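Derese Control Software: Frequently Asked Questions

What does Derese do?

Derese is the software layer that plans and runs motion for two-arm tabletop cells. It takes in camera images and joint readings, and sends targets to both arms at 1000 Hz.

Can both arms share one work area?

Yes. The planner treats the two arms as one system and checks each path against the other arm before it is sent. Our kitchen table at the Bomton lab is the usual test layout.

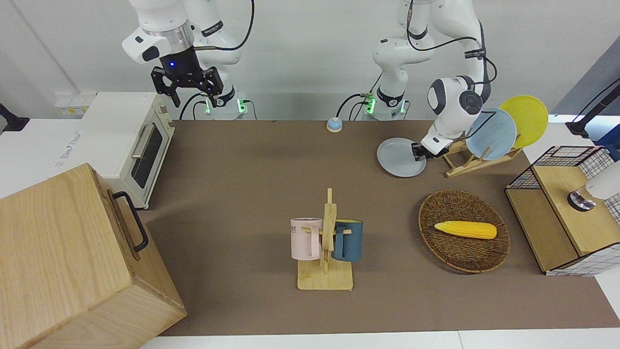 The kitchen layout, with one gripper at the near rim of the gray plate.

Do I need to model every object?

No. Plates, mugs and the rack have simple shapes in the Pendunau object library. Anything else is handled as a rough box – good enough for avoiding it, but not for grasping it.

How many cameras do I need?

We suggest 2. A mug post or a dish rack can hide a good part of the table from one side, so the perception module merges both views before planning. Calibration takes roughly 30 minutes and should be repeated if a camera is moved. From a second angle, the rack with its blue and yellow plates and the mug hanging near the gripper are both easy to make out.

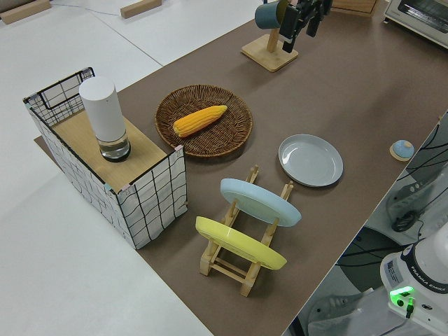 Why does the planner stop with error 2101?

The two arms have been given goals that can't be reached at the same time. Run the tasks in sequence, or turn on "yield" for one arm in the Plaltano task editor.

Who do I contact about a bug?

Send the log folder to Yeshi Wako. Reports are sorted every Tuesday.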